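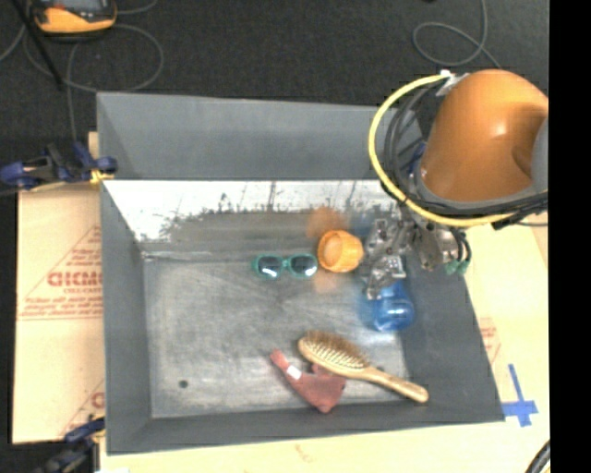
Figure 6.1. Bac gris à parois inclinées, vu de dessus ; une paire de lunettes de soleil se trouve parmi les objets.

Chapitre 6
Le financement des radios musicales

Une station qui diffuse de la musique classique ou du jazz coûte plus cher à l'heure d'antenne qu'une station de variétés, et elle touche moins d'auditeurs. Le chapitre 5 a décrit la construction d'une grille de programmes. Nous abordons maintenant la question de l'argent : d'où il vient, à quelles conditions, et ce qu'il change dans le travail de l'antenne.

On distingue d'ordinaire la subvention publique, le don des auditeurs, la publicité et le parrainage. La subvention est versée par une collectivité, le plus souvent au titre d'une convention pluriannuelle. Le don est irrégulier et dépend beaucoup des campagnes d'appel à l'antenne. La publicité se vend à la seconde, sur la base de l'audience mesurée. Le parrainage occupe une place intermédiaire : l'entreprise paie pour que son nom soit associé à une émission, sans argument de vente ni mention de prix.

Le cas de Radio Alness servira de fil conducteur. Cette station associative emploie deux salariés à plein temps et compte 686 donateurs réguliers. Sa grille change chaque année en septembre. Jusqu'à l'arrivée d'Inmaculada Prieto à la direction, elle refusait tout parrainage. Le premier contrat a été signé avec la maison Geder, facteur de pianos, pour le concert du dimanche soir : 4000 euros par saison, contre une annonce de quelques secondes en ouverture et en clôture. Un second contrat, proposé par l'assureur Kudlow, a été repoussé. L'entreprise demandait un droit de regard sur le choix des œuvres — clause que la station juge incompatible avec son statut.

Ces deux contrats posent les problèmes que nous étudierons dans l'ordre suivant. La section 6.1 traite de la rédaction du message de parrainage et de ses limites. La section 6.2 porte sur le calcul du tarif quand l'audience est trop faible pour être mesurée de façon fiable ; on y utilisera la méthode Moya, fondée sur une enquête auprès de 136 foyers. La section 6.3 revient sur l'indépendance éditoriale et sur les clauses à refuser.

Termes à connaître avant de commencer : parrainage, écran publicitaire, audience cumulée, durée d'écoute, convention d'objectifs. Ils sont définis dans le glossaire en fin de volume.

6.1 Le message de parrainage

Un message de parrainage nomme l'entreprise, indique son activité et rappelle l'émission soutenue. Il est lu par un présentateur de la station ou enregistré à l'avance.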